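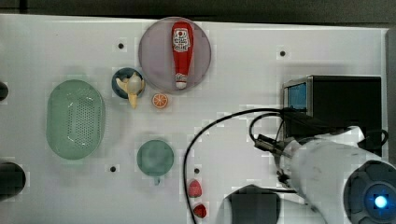

Play kitchen things on the white table, with the ketchup bottle lying on the plate.

Tips for recording kitchen examples with the arm

These come from the tabletop sets we did at Trokbridge in May. Most of them are small things.

Write the task sentence before you touch the arm. "Put the orange slice on the plate" is enough. If two people would read it differently, rewrite it.

Move the objects between runs. A hand's width is fine, and turn the long ones too. Makis Xenos left a bowl in one spot for 80 runs and the policy learned the spot.

Keep the cable loop in mind when you choose a start pose. A loop that lies on the table can drag light toys along with it, and then the run is no good.

Leave a few things out that the task doesn't need. A colander or a cup off to the side teaches the system to ignore them - but change which ones you leave.

Go slowly near the object and at normal speed everywhere else. Stopping dead in midair gives you a lot of frames where nothing happens. Trim those, or redo the run.

Toy fruit gets greasy from handling. Warm water and a drop of dish soap, then dry it fully before it goes back under the fingers.

Keep fumbled grasps if you recovered and finished. Mark them "recovered" in the log. Throw out the ones where you reached in with your hand.

Take a break after 100 runs. Riet Van der Linden switches operators at that point, which also gives you more than one driving style.

Copy everything to a second drive the same day. Our full set was about 2000 runs and we lost one afternoon of it to a bad disk.

Updated 27 Nov 2024 - added the soap tip.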